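3.2 Recruitment and intake records

Participants were recruited from two outpatient clinics, in Proltska and in Kuster. Adults with a confirmed respiratory virus infection and persistent fatigue were invited by letter, and 92 persons agreed to take part. After the first visit, 53 of them fulfilled all criteria and entered the dietary part of the study. The main reasons for exclusion were recent antibiotic treatment and the use of zinc supplements, which can disturb the measurement of the plasma marker.

Each participant received a diary and was asked to write down all food and drinks for 5 days before the blood sample. The diary was kept short on purpose. In our earlier work, long forms were often returned with empty pages, especially by participants who still had problems with concentration. Portions were noted in household measures — a glass, a bowl, a handful — and were later converted to grams with the Drikton tables. Breakfast and small meals between the main ones were recorded on a separate page. 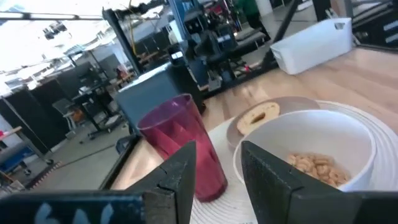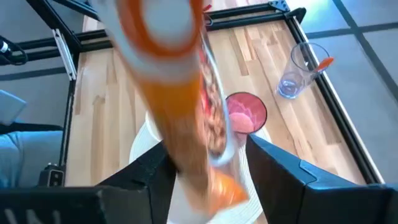 Figure 4. Breakfast and snack foods: ring-shaped cereal in a white bowl, with a red tumbler to its left (first panel); a packaged snack in an orange wrapper (second panel).

The conversion was done by two members of the team who did not know the laboratory results. When their values for one entry differed, the entry was discussed and a common value was written in the record. Entries that could not be converted, for example "some soup", were marked as missing and were not replaced by an average.

3.3 Blood samples and antibody measurement

Venous blood was taken in the morning after an overnight fast. The participants were allowed to drink water, and in each case they received 250 ml of still water on arrival, because samples from persons who had not drunk enough were difficult to collect. Serum was separated within the same morning and stored frozen until the end of recruitment in May.

Antibodies against the viral surface protein were measured with the Bivus assay, following the instructions of the manufacturer. All samples of one participant were placed on the same plate. We decided for this arrangement after a pilot run, in which differences between plates were larger than the changes we wanted to observe. Samples with visible hemolysis were measured but are reported separately in the supplement.

The dietary data and the antibody values were joined only after both files had been closed for changes.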